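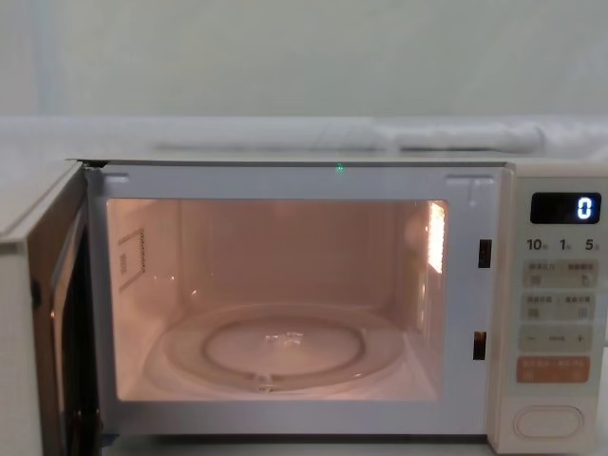

Walico issues safety notice on kitchen robot door routine

Greditz, October – Walico has withdrawn release 9 of its kitchen robot software after a fault in the microwave routine. In 1,373 logged cycles at the Trivside test kitchen, the robot pressed start on an empty oven twice. A dropped message let it skip the load check.

No one was hurt. Operators should go back to release 8 and unplug ovens between shifts.

"The load check will run before every start command," said Audrey-Anne Paquette, head of product safety. Some 200 units are affected.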